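Keeping Cloth Masks Clean and Ready by the Door

We wash between 6 and 8 cloth masks a week in our house, and for the first month we did it badly. Two came out of the dryer the size of a coaster, and one lost its nose wire somewhere inside the machine. These are the habits we settled on.

Washing

Put masks in a small mesh bag with the zipper closed. Loose in the drum, the ear loops wrap around buttons and bra hooks and stretch out. Wash them with towels or sheets on the warmest setting the fabric allows. Regular detergent is fine. Skip the fabric softener, which leaves a film you can smell as soon as you put the mask on.

Take out any removable nose wire or filter first. If the wire is sewn in, flatten it with your thumb before the mask goes in the bag.

For hand washing, use a basin of hot water and a squirt of dish soap. Rub the inside of the mask against itself, paying attention to the crease under the nose, then leave it to soak for five minutes. Rinse until the water runs clear. Makeup and lip balm come out more easily if you work a drop of dish soap into the spot while the cloth is still dry.

Drying

Cotton masks can go in the dryer, but new ones will shrink. Wash and dry the fabric before you sew, or buy a size up. Elastic lasts much longer if you hang the mask instead. Clip it by the bottom edge so the loops hang free and carry no weight.

A damp mask should never go back in the drawer. Check the seam where the pleats are stitched down, as it's the last part to dry. 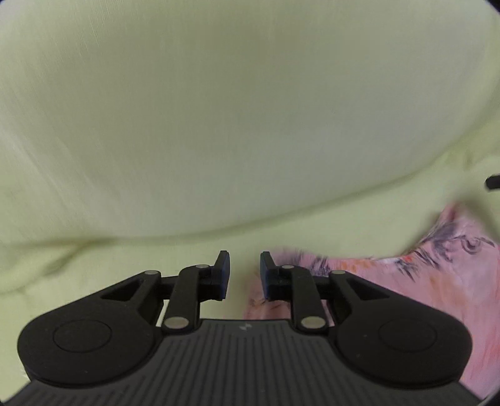
Pleated masks can be pressed with a hot iron once they are dry. Do the cotton only and keep the iron off the elastic. Pressing the pleats back into place takes a few seconds and the mask sits closer to the cheeks afterward.

Fixing loops

Loops that have gone slack can be shortened with a plain overhand knot close to the side seam. If you would rather adjust them, thread on a pony bead or a small cord stop. Elaine Rezende, who sewed most of ours, cuts strips from old T-shirts instead – pull the strip and it curls into a soft cord that doesn't rub behind the ears. Cut across the shirt, about half an inch wide.

People who wear hearing aids often do better with ties. Tie the top pair high on the back of the head and the bottom pair at the neck.

Storing

Keep two containers by the door, one for clean and one for used. Ours are a lidded tin and a paper lunch bag. The bag gets emptied straight into the mesh bag on wash night and then thrown away.

In the car, carry spares in a paper envelope with the flap tucked in. Don't hang a used mask from the mirror. It picks up dust, and it blocks your view on right turns.

For restaurants, bring a second envelope for the mask you take off. Fold it with the inside facing in and put it in your bag or pocket, not on the table or under your chin. Wash your hands before you eat, and put the mask back on when you get up.

When to throw one out

Hold the mask up to a lamp. If the light comes through in spots, the cloth is worn and it should go. The same applies if the side seams have opened or the nose wire has poked through. Save the elastic if it still has some spring.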